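Cinema Servers Sit Idle as Distributors Redraw the Calendar

July 28, 2020

Regional exhibitor Cadomell has kept all but four of its 489 screens dark since March. The projectors are off, but the delivery side of the business has not stopped. Features are sent to theaters as encrypted packages, and each package opens only with a key tied to one server and one range of dates. When a release moves, the key expires and a new one has to be issued.

Clidik, which handles keys for Cadomell and several smaller chains, reissued 2191 of them in the second quarter. Most were for titles that have moved more than once.
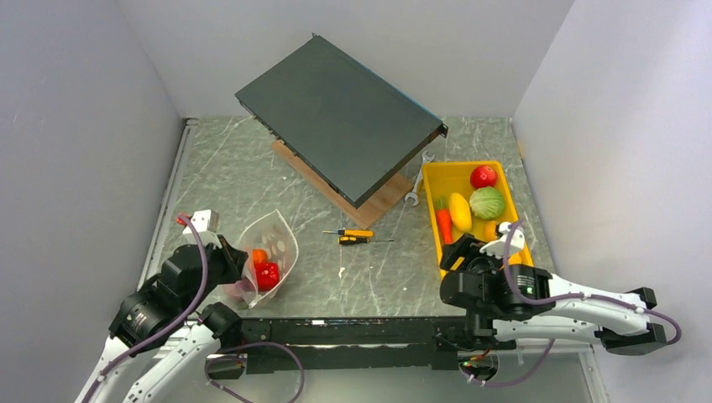 A dark gray rack-mount unit on a marble-patterned worktop.

Storage is the second problem. A feature package can fill a large share of a theater server, and operators are reluctant to delete a film that may return to the schedule. The Ibarra circuit has nine unreleased titles on its drives and no room for a tenth. It now deletes trailers first, then alternate-language versions.
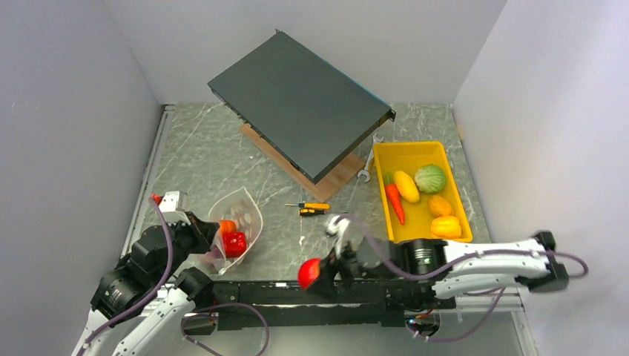 Server clocks also drift when machines are left unpowered. A clock outside its permitted range will reject a valid key, and correcting it can require a service visit. Manano, a maintenance contractor, advises theaters to power up each server weekly and check the clock against the key window before a new title is loaded. Its service contracts have been extended through next March at the current rate.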